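Zelamum Paired Hand Gripper Kit — Club Edition

Part no. 2221. Supplied by Vaken for school robotics clubs and student projects.

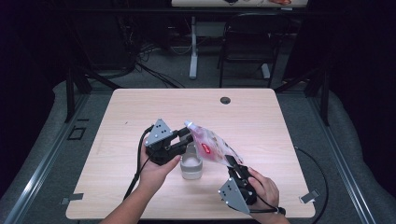
The kit contains two hand-held grippers, one for each hand, with black jaws and a cable to each unit. Students record a handling task by doing it themselves, then use the recording to program the club's arm.

Suggested first tasks are in the Brodard workbook, ordered by difficulty. Rigid blocks come first. Pouring and soft packaging are in the last unit and need both hands working together — allow a full club session for them.

Jaw opening: 100 mm
Unit length: 203 mm
Connection: wired, one cable per gripper
Workbook: included, printed, colour

Keep cables behind the wrists while recording. Check that the jaws close fully before each run and recalibrate if they don't.

Compatible with the Hosoda arm controller, sold separately. Spare jaws and cables are stocked. Clubs ordering for a September start should allow extra time for delivery.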